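Urwood Open Day Recordings: README

Thank you for downloading this little collection! It holds the hand-held gripper recordings made during the open day at the Urwood workshop in October, when we cleared the floor, hung the curtains and let our visitors try the work for themselves. We had hoped for a modest turnout and a few usable recordings, and came away with far more than we knew what to do with, so it took us most of the winter to get everything sorted and labeled.

What is in the collection

There are 1543 recordings in all, made by visitors and by the Tralex staff who were showing them the ropes. Each one covers a single attempt at a single task, from the moment the person says "ready" to the moment they say "done" (or give up, which is fine too, and is marked as such). Of these, 247 belong to the small parts task, and those are the ones people write to us about the most, so they get a longer section of their own.

The open day floor

We had several stations going at once, each with its number taped on the floor so that visitors could find their way back after a coffee. The small parts task was at station 5. Everybody worked with a pair of hand-held grippers, one in each hand, and we kept the sessions to 30 minutes because the wrists do get tired, especially on a first try. Children were welcome as long as a grown-up stayed with them, but their recordings are not included.

The small parts task

The idea is simple enough to explain in one breath: take a small metal part from the white sheet, open a drawer of the parts organizer, drop the part in, and close the drawer again. Doing it with two gripper fingers instead of your own is another matter, and we heard a good deal of laughing from that end of the room. The organizer has nine clear drawers, and visitors were free to pick whichever one they liked.

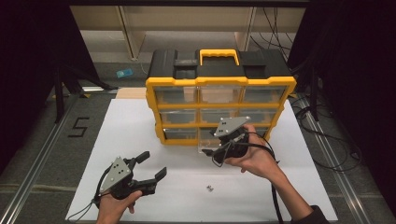
Folder layout

Recordings are grouped first by station and then by session. Inside every session folder you will find the video, the gripper opening over time, and a short notes file typed up by whoever was helping out. The notes are uneven, I'm afraid. Some run to a page and some just say "good."

Known problems

A few sessions from the late afternoon have a small delay between the left and right gripper signals. They are marked "drift" in the notes file, and the Miris playback tool can line them up again if you turn on its sync option. Drawer numbers were written down by hand, so please check them against the video before you rely on them.

Using the data

You are welcome to use everything for research and teaching. If you publish something, please mention the Urwood open day and the Habte project, which paid for the equipment and for an awful lot of sandwiches. Corrections to the notes are very welcome, and we fold them in with each new release.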